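Home Guides Simulator Hardware Forum Search

Vunis Setup Guide
Section 3: Wrist camera view and your first upright-object scene
7 minute read
Last updated May 13, 2022

By now you have Vunis installed and the arm model loads without errors. Time for the fun part! In this section you will turn on the wrist camera, place a thin upright object on the table, and run the grasp planner against it. A pencil is a wonderful first target. It is narrow, it tips at the slightest nudge, and it shows up every small mistake in your camera setup right away.

You will need the Dufour scene pack and the Trestlow planner plug-in. Both are in the Extras menu if you skipped them during install.

3.1 Load the scene

1. Open Vunis and choose File > New from Pack > Dufour > Table Objects.
2. In the object list, tick Pencil and clear everything else.
3. Open the Pose panel and set the pencil to Upright, eraser up.
4. Press Settle. The physics engine runs for a moment and then pauses itself.
5. Check the Contact line in the status bar. It should read Stable. If it reads Rocking, press Settle again.

Note: Upright poses sit on a very small contact patch. Leave Snap to Surface turned on while you work through this section. You can switch it off later, when you want to see how gentle your approach really is.

3.2 Turn on the wrist camera

1. In the Sensors tab, choose Add > Camera > Wrist.
2. Pick the gripper you want from the Mount list. Two-arm models list both.
3. Set Tilt so that the palm fills the bottom of the view and both fingers are visible.
4. Open the fingers all the way by typing 255 in the Grip box and pressing Enter. Zero is fully closed.
5. Press Apply, then Save View.

It is tempting to tilt the camera up until the palm is gone. Please try it with the palm in view first - the planner uses the finger edges to check its own calibration, and the match score climbs nicely when it can see them.

Caution: The Grip box takes effect as soon as you press Enter, even with the scene paused. If an object is already between the fingers, back the arm off before you type a new value.

3.3 Set up lights and shadows

Shadows matter more than most people expect. The arm throws a big one over the table, and a thin object throws its own right beside itself. A segmenter that has only seen flat lighting will happily report two pencils.

1. In the Lights tab, select Key Light and turn on Cast Shadows.
2. Set Shadow Map to Low. The edges will look blocky, like stairs.
3. Run Perception > Segment Once and look at the mask overlay.
4. If the mask spills onto the shadow, raise Color Weight by one step and run it again.
5. Once the mask is clean, try the same thing with Shadow Map on High.

We love starting on Low. It draws fast even on an old laptop, and those hard, jagged edges are a tough test for the segmenter. Masks that hold up there have given us very little trouble on High.

Note: Shadow Map changes only what the camera sees. It has no effect on contact or grip force.

3.4 Run the planner

1. Select the pencil mask and choose Trestlow > Plan Grasp.
2. Set Candidates to 31. This is the default in the March release and later. Older builds used fewer and could miss side approaches.
3. Turn on Check Other Arm if your model has two arms.
4. Press Plan. Candidates appear in the list with the best score on top.
5. Click a candidate to preview the finger path, then press Step to move one waypoint at a time.

Caution: Do not skip step 3 on a two-arm model. The planner treats the second arm as empty space unless that box is ticked, and a path can look perfect from one wrist camera while the elbow goes straight through its neighbor.

If the list comes back empty, go back to 3.2 and check that the fingers are open. A closed gripper is the usual cause. After that, check the lower part of the object: where the palm hides it, Trestlow fills in the missing length from the object model, so the model has to be the right one.

When you get a good candidate, save the scene under a new name. Section 4 picks up from that file.

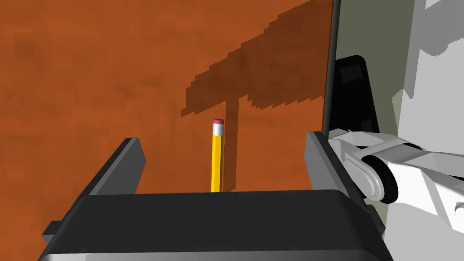 Figure 3-1. Wrist camera view with fingers open, upright pencil, shadows on.

Related sections
Section 2: Loading arm models
Section 4: Closing the grip and lifting
Section 5: Recording runs for playback
Trestlow plug-in: planner settings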